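Moving the blog, finally

19 December 2022
by Tudor Preda

Ok quick one, dinner's in the oven. I'm moving this whole thing off Pladum. Been meaning to for ages and then the renewal email came and that did it.

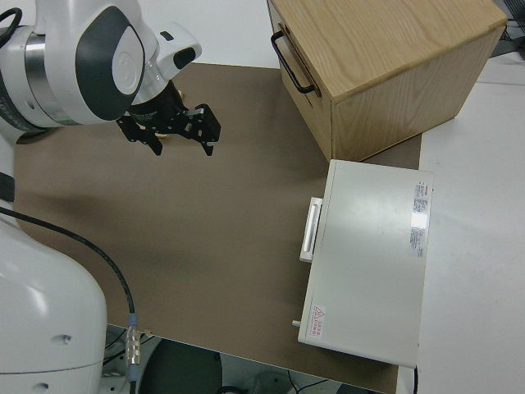

So the plan was simple. Export everything, import into Flongate, done before lunch. Ha. The export gave me one giant file with 3,431 comments in it and most of those are spam. Shoes, mostly. Shoes and vitamins. I sat there deleting them by the page until my wrist hurt and then gave up and dropped anything with a link in it. If you left a nice comment with a link, sorry, it's gone.

Posts came over fine except the dates. Everything from my first year says January. The whole year! Fixed nearly 40 by hand last night, from old emails and guesswork. The soup posts are probably in the wrong order now. Can't see it mattering much.

Things still broken:
- search (finds nothing, ever)
- the apostrophes in old titles, they're all little boxes
- the email signup, so if you subscribed you might get this twice, or not at all

Matei is staying as the theme for now. I tried 4 others and the text was tiny in every one. Who is reading that?? Rorkeo looked good untill I opened it on my phone and the menu sat on top of the first paragraph.

Re-reading the old stuff was weird. I used to write so much longer. There's a post about buying a kettle that goes on forever, and I don't even have that kettle anymore. Left it up. Took down two grumpy ones about my old landlord, he was alright in the end.

Old adress should forward here until the end of January, so change your bookmarks before then if you still use bookmarks. I do. Have 25 just for bread.

Timer's going. More when the search works.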